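Robot Teaching Lab, Clustum Program
Handout 3: Demonstrations with hand-held grippers

Last week covered remote control, where you drive the arm from a separate station and the robot copies you with a short delay. This week you demonstrate the task yourself with a gripper in each hand. Each gripper carries its own camera, and there is a third view from the head. The arm comes later, when the Nolus software trains on what you recorded.

Read the Khasawneh chapter before your slot. Skip the section on force sensing.

Terms used in this handout

Demonstration: one full run of the task, start to finish.
Open pose: fingers apart, nothing between the pads.
Grasp point: the place on the object where the pads close.

Start every demonstration in the open pose and hold it for 2 seconds. Use the same grasp point each time unless the task sheet says to vary it.

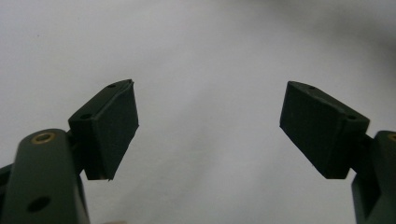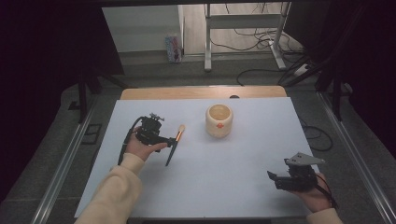
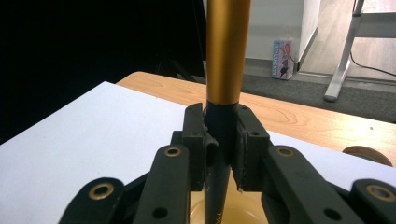 Open pose, first picture. Grasp on a handle, second. Grasp on an upright object, third.

Move more slowly than you would with bare hands. If you drop something, stop the recording, mark the run as failed and set the table up again. Do not delete failed runs. Gedska keeps them in a separate folder and we will use them in the unit on error recovery.

Keep your fingers off the objects during a run. A hand that helps the gripper teaches the model a step the robot cannot do. The same goes for nudging things with your sleeve.

Check the cables before you start. They should reach both ends of your working area without pulling.

Each pair records 45 demonstrations. The class set from last term has 419, and yours will be added to it once the labels are checked.

Due Tuesday: your run log and one page comparing this method with remote control. Say which one you would pick for a two-handed task and what you would lose by picking it.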